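Bin cell notebook: equipment plan for the second cell
22 Mar 2020

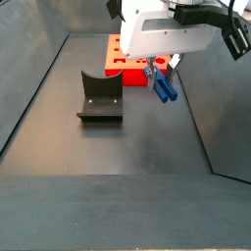
Where we are

Working on the purchase list for cell 2. Cell 1 stays on the sorter block and the saddle holder until the list is signed off, so everything below is costed against what cell 1 uses now. Anything marked OPEN needs a number before it goes to Drirkdale.

Bin

Same dark gray bin again. Matte floor, outward-sloping left wall. Looked at the lighter one in the Starkbridge catalog and dropped it. The black holder would show up better on it, but every threshold we have was set on dark gray and I don't want two sets. Even the matte floor picks up a soft sheen toward the right side, and a glossy one would be worse. Front panel is scuffed, cosmetic only. Wipe the floor before calibration, white dust specks show on it.

Order 2. One for the cell, one on the shelf.

Holder

Black, upright back plate with the concave top edge, flat base, two screws through the base into the bin floor. Two screws side by side resist twist fine, but they are close to the upright and the front lip has nothing under it except floor. For cell 2 I would add a second pair near the front. Costs nothing if we do it before the plates are cut. Drawing needs a revision letter. OPEN: who cuts them. Starkbridge has a minimum order on plate work and we would be buying far more than we need.

Sorter block and pieces

Red-orange block, top face with the mixed cutouts. It sits near the back wall. With the wrist over it, the housing covers a good part of the top face from a high viewpoint, and only the left portion and the front row of openings are clear. This matters for camera placement (below), less for the block itself. No change to the block.

Blue two-prong piece: buy spares. The prongs are what we will wear out first. Put 24 on the list, split between both cells. Tagle quotes by the bag and the bag size does not divide evenly, so expect leftovers.

Gripper

Fingers on cell 1 are not a matched pair: narrow metal bar on the left, broader plate on the right. Holding the blue piece at a slant over the floor in front of the block, the prong ends sit at different heights, left lower than right. For an insertion the wrist has to make up that angle. Options:

a) same fingers on cell 2, keep the offset in the program
b) matched broad fingers on both cells
c) matched broad fingers on cell 2 only

c is the cheapest way to learn anything, but then the programs stop being interchangeable, and interchangeable programs were the argument for a second cell in the first place. b means a recalibration of cell 1. Leaning b. Manik price for a finger pair is 651 and I need two pairs, plus one spare if the budget holds. Lead time not stated. OPEN.

Camera and bracket

Wrist camera on the black bracket, right side of the housing, angled down. Bracket is fine. The cable loops up off the camera and I would rather route it along the bracket with a clip and a proper strain relief. Clips are 100 to a box, so one box covers both cells and the bench.

A second fixed view is the only new item on the list. Requirement is a line of sight to the right-hand cutouts with the wrist over the block. Low on the right wall is the obvious spot, but a hole in the wall means a modified bin, and the spare bin then needs the same hole. Clamp mount on the wall edge instead. Check that it clears the wrist camera at the far right of travel before ordering.

Not on this list

Arm and controller, separate request, already with Drirkdale.
Lighting. Would like to see whether a diffuser takes the sheen down first. No spend until then.
Second sorter block in another color. Nice to have, cut.

To do

Revise holder drawing, front screw pair added.
Ask Manik for lead time on the fingers and whether the broad plate comes without the fitting kit.
Ask Tagle for bag size in writing.
Measure wall edge thickness for the clamp.
Move the total into the budget sheet once the OPEN items close. December money is gone, so this comes out of the current period.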